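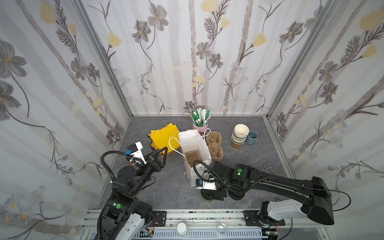
Taking kids to the Larnine open day — worth it, and when should we get there?

Svenja Gruber
Larnine is opening its robot lab to visitors in April and I've signed us up for the afternoon, two adults and two kids (6 and 11). I've never been to anything like this! Is it hands-on, or do you stand behind a rope while an engineer talks? And will the little one last more than ten minutes? We're coming in from Gultlow, so I'd like to know if it fills a whole afternoon.

Iason Christodoulou
Went last year and loved it. Go, go, go. You walk around in groups and each station gets its own short demo, so nobody has to sit still for long. My favorite was the two-arm table, where they work with ordinary café things like paper bags, cup holders and bowls. It sounds like nothing until you're standing there watching two grippers share one small tabletop — I stayed for the whole demo and then got back in line and watched it again. Ask the staff how the two arms keep out of each other's way. The woman running our demo, Mahsa Ansari, was happy to go into as much detail as we wanted, and she answered my nephew's questions (there were a lot of them) as seriously as mine.

At the last station visitors got to steer an arm themselves for 3 minutes each. The line was long but it moved. We were there a bit over two hours, plus a snack. Our group was 40 people when we started, which was too many for the smaller rooms, so try for the first slot after lunch if you can still switch.

Prasanna Sarkar
Parking is behind the building, not in front. Bus 77 stops right outside.

Ladan Ahmadpour
Agree with Iason about the two-arm table! My daughter was 6 when we went and she was fine, but bring a folding step if you have one, the tables are high for small kids. She still plays "gripper" with the salad tongs at dinner. The talk in the big hall is more for grown-ups, so we skipped it and did the steering station twice.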